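## Hosting a Demonstration at the Two-Arm Cell

Visitors to the Giltwood open day in July are received in groups of no more than 30. Before each group enters, the host shall place the basket within reach of both arms and set the lidded containers close together in front of it.

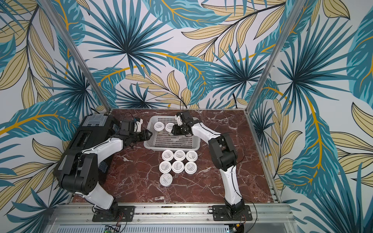
Start the program only when Leszek Wróbel or his deputy gives the signal. Hands must remain outside the cell until both arms have stopped. Questions are taken afterward in Room 33.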